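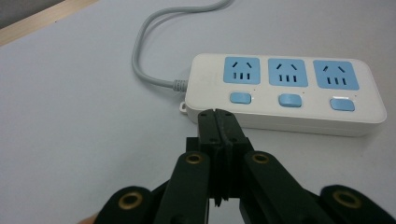 브램브리지(Brambridge) 시설관리부 | 전기안전팀 | 부서 소식

개별 스위치형 멀티탭으로 사무동 교체 완료, 점검 기준도 개정

전기안전팀은 사무동과 교육동에서 사용하던 일괄 스위치형 멀티탭의 교체 작업을 마쳤다고 2024년 2월 29일 밝혔다. 교체 수량은 사무동 397개, 교육동 155개로 모두 552개다. 새 제품은 콘센트가 3구이며 구마다 스위치가 하나씩 달려 있다. 흰색 본체에 콘센트 면과 스위치는 하늘색이고, 스위치 옆에는 주황빛이 도는 붉은색의 작은 표시점이 있다.

이번 교체는 지난해 7월 실시한 부하 조사의 후속 조치다. 당시 조사에서는 일괄 스위치형 멀티탭에 모니터, 충전기, 탁상용 스탠드가 함께 연결된 자리가 많았고, 퇴근 후에도 전체 전원이 켜진 상태로 유지되는 사례가 층마다 확인됐다. 한 기기의 전원을 유지하려면 나머지 기기에도 전기가 계속 공급되는 구조였기 때문이다. 조사 보고서는 구별 차단이 가능한 제품으로의 전환과 책상 아래 배선 정리를 함께 권고했다.

제품 선정은 그렌데오(Grendeo)와 클랄리스(Clalis) 두 공급사의 견본을 비교하는 방식으로 진행됐다. 평가 항목은 정격 용량, 스위치 조작력, 코드 인입부의 굽힘 내구성, 플러그 삽입 및 분리 시의 유지력이었다. 전기안전팀은 두 견본 모두 정격 기준을 충족했으나 굽힘 시험 결과에서 차이가 있었다고 설명했다. 최종 납품은 클랄리스가 맡았고, 기존 제품의 회수와 분리 배출은 부스타만테(Bustamante)가 담당했다.

채택된 제품은 회색 코드가 본체 한쪽 끝으로 들어가며, 인입부에는 여러 겹의 고리 모양 주름이 있는 보호 슬리브가 끼워져 있다. 코드가 들어가는 쪽 모서리에는 구멍이 뚫린 작은 걸이용 고리가 있다. 책상 하부에 고정할 경우 이 고리만으로 본체 하중을 지지해서는 안 되며, 팀에서 배부하는 받침대를 병용해야 한다. 받침대는 각 층 비품실에서 수령할 수 있고 별도의 신청서는 필요하지 않다.

교체와 함께 점검 기준도 개정됐다. 기존 기준은 멀티탭의 외관과 접지 상태만 확인하도록 했으나, 개정 기준에는 스위치별 개폐 동작, 표시등 점등 여부, 코드 인입부의 꺾임과 변색이 추가됐다. 점검 결과는 구 단위로 기록한다. 한 구에서만 이상이 발견되더라도 해당 멀티탭 전체를 사용 중지하고 예비품으로 교체하며, 현장에서 본체를 분해하거나 수리하는 행위는 금지된다.

올가 카라스코(Olga Carrasco) 전기안전팀장은 "구별 스위치가 있어도 멀티탭 한 개의 허용 용량은 늘어나지 않는다"며 "스위치를 나누어 켜더라도 동시에 사용하는 기기의 소비전력 합계를 기준으로 판단해야 한다"고 말했다. 그는 전열기와 소형 냉장고를 벽면 콘센트에 직접 연결하는 기존 원칙에도 변동이 없다고 덧붙였다.

사용자 준수 사항은 다음과 같다.

멀티탭에 다른 멀티탭을 이어 연결하지 않는다.
코드를 묶거나 감은 상태로 사용하지 않는다.
플러그를 분리하기 전에 해당 구의 스위치를 먼저 끈다.
코드를 의자 바퀴나 서랍 이동 경로에 두지 않는다.
스위치를 켰는데 표시등이 들어오지 않거나 깜박이면 사용을 중지하고 팀에 알린다.
퇴근 시 상시 전원이 필요하지 않은 구의 스위치를 끈다.

상시 전원이 필요한 기기는 해당 구의 스위치 옆에 식별 라벨을 붙여야 한다. 라벨은 콘센트 구멍과 표시등을 가리지 않는 위치에 부착하며, 기기명과 담당 부서를 기재한다. 라벨이 없는 구는 야간 순찰 시 차단될 수 있다. 네트워크 장비와 출입 통제 장비는 이번 교체 대상에서 제외됐으며 기존 전용 회로를 그대로 사용한다.

개인이 구입해 반입한 멀티탭은 이번 교체 수량에 포함되지 않았다. 전기안전팀은 반입 제품에 대해 정격 표시와 인증 표시를 확인한 뒤 사용 여부를 통보하고, 표시를 판독할 수 없는 제품은 반출하도록 할 방침이다. 회수되지 않은 기존 멀티탭이 남아 있는 부서는 전원을 분리한 상태로 각 층 비품실의 회수함에 넣으면 된다.

창고동과 작업장은 사용 기기의 부하 특성이 달라 이번 작업에 포함되지 않았다. 두 구역의 부하 측정은 오는 7월에 시작하며, 교체 여부와 제품 규격은 측정 결과가 나온 뒤 정한다. 개정 점검표는 사내 게시판의 전기안전 자료실에서 내려받을 수 있다.

문의: 시설관리부 전기안전팀, 내선 397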